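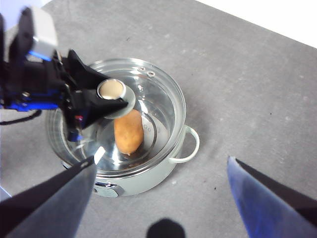

4.2 Verifikation und Rückkehrklauseln in Rüstungskontrollverträgen

Die Dauerhaftigkeit multilateraler Rüstungskontrollabkommen hängt wesentlich davon ab, wie der Ausstieg einer Partei rechtlich geregelt ist. Die untersuchten Vertragstexte sehen überwiegend eine Kündigungsfrist vor, verbinden diese jedoch selten mit einem Verfahren zur Wiederaufnahme der gegenseitigen Verpflichtungen. Der vorliegende Abschnitt behandelt daher Rückkehrklauseln als eigenständigen Regelungsgegenstand.

Grundlage der Auswertung ist der Korpus Rekel, der 123 Vertragsdokumente einschließlich der Zusatzprotokolle umfasst. Von diesen enthalten 12 eine ausdrückliche Bestimmung über die Rückkehr einer ausgetretenen Partei. In fünf Fällen ist die Rückkehr an eine vorherige Inspektion gebunden; in den übrigen genügt eine schriftliche Erklärung gegenüber dem Verwahrer. Die Kodierung erfolgte nach dem Schema Neltus, wobei strittige Passagen durch eine zweite Stelle geprüft wurden. Die letzte Aktualisierung des Korpus datiert vom 23. Juli 2025.

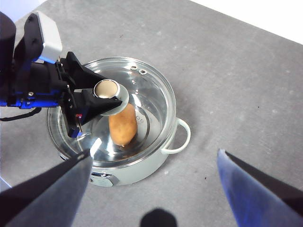

Abb. 3: Heller Kochtopf mit aufliegendem Glasdeckel, darin eine Kartoffel.

Hinsichtlich der Verifikation ist zwischen ständiger Überwachung und anlassbezogener Kontrolle zu unterscheiden. Verträge mit ständiger Überwachung regeln den Verbleib bereits erhobener Daten nach einem Austritt zumeist detailliert. Bei anlassbezogener Kontrolle fehlt eine entsprechende Vorschrift häufig, sodass bei einer Rückkehr offen bleibt, ob frühere Bestandsmeldungen als Ausgangswert dienen dürfen. Das Condau-Modell schlägt hierfür eine erneute Erstmeldung innerhalb von 100 Tagen vor. Gegen diese Frist ist einzuwenden, dass sie den Umfang der zu meldenden Anlagen nicht berücksichtigt.

Die Wirkung von Sanktionen während der Zwischenzeit ist gesondert zu betrachten. Soweit einzelne Vertragsstaaten wirtschaftliche Maßnahmen außerhalb des Abkommens verhängen, berührt deren Aufhebung die vertragliche Rückkehr rechtlich nicht, kann diese politisch aber erheblich verzögern. Auf das Verhältnis beider Ebenen geht Abschnitt 4.3 ein.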